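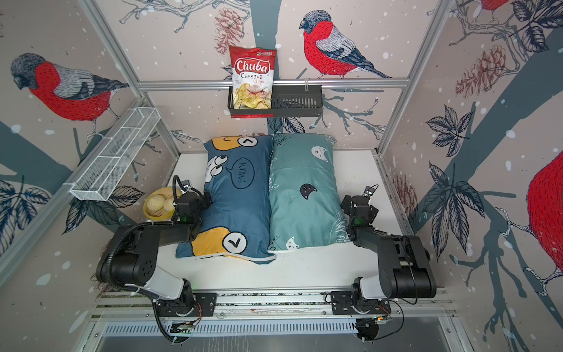 Hanging Wire Basket, Rail Mount, Black
Sarner storage range

The Sarner rail basket is a long, open metal wire shelf for use above a table or work surface. It hangs from a horizontal rail and keeps packets, small tools and stationery off the tabletop. The right half of the floor is a slotted grid. Tall, light items such as snack bags stand upright at the left end.

Specifications
Length: 500 mm
Rated load: 5 kg, evenly distributed
Material: metal wire
Color: black
Mounting: hangs from a horizontal rail
Wall fixings: not required

Installation
Fit the rail first and check it with a level. Hook both hangers over the rail before loading. Slide the basket to its final position while empty — the hangers will mark soft aluminum if dragged under load. Allow 300 mm of clear height between the basket and the tabletop where pillows or other bulky goods are handled below.

Use with patterned walls
The basket does not touch the wall covering when the rail is installed to the drawing supplied. Wallpaper, including printed designs with birds and branches, can be hung before or after the rail.

Related items
Lokia compartment tray, white wire mesh. Elongated, divided, for side walls. Can be mounted level or at an angle. Sold separately.
Grundetti corner post, silver aluminum. Cut to order.

Care
Wipe with a damp cloth and dry. Do not use abrasive pads on the wire. Remove crumbs from the slots with a soft brush.

Ordering
Supplied singly or in trade cartons of 64. Cartons ship on Monday from the Ó Conaill warehouse. Single units ship the next working day. For rail drawings and non-standard lengths, contact Adesuwa Adebisi at the trade desk and quote the rail length and post spacing.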